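Oven cuts out at 300, custard bake won't set
Product: Caldeira countertop oven, bought through Telness
Status: open

Baked custard in the Caldeira stays liquid in the middle after 30 minutes at 300 F. The display shows 300 the whole time. The top element goes dark 11 minutes in and doesn't come back on. Same result on both rack positions. Recipe is from the Gistum booklet and sets fine in my old oven.

Tried so far: unplugged it overnight, moved it to its own outlet, ran it empty on Bake and on Roast. Roast holds heat. Bake does not.

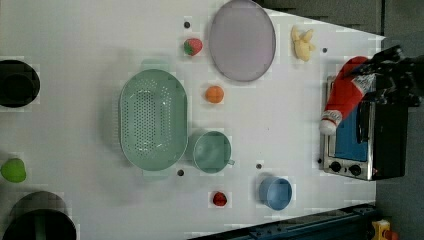

Support asked me to rule out the dish, so I ran the test again with a different one. The first was a deep ceramic dish. The second was a shallow metal pan, low like the round plate near the top center of the table, only with straight sides. The edges set a little sooner and the middle was still liquid.

Update, 2 p.m.: put a Zurex oven thermometer on the rack. It climbed to 300, then dropped steadily once the top element went off. Display never changed.

Requesting a replacement sensor or a return label. Please say which one Telness covers.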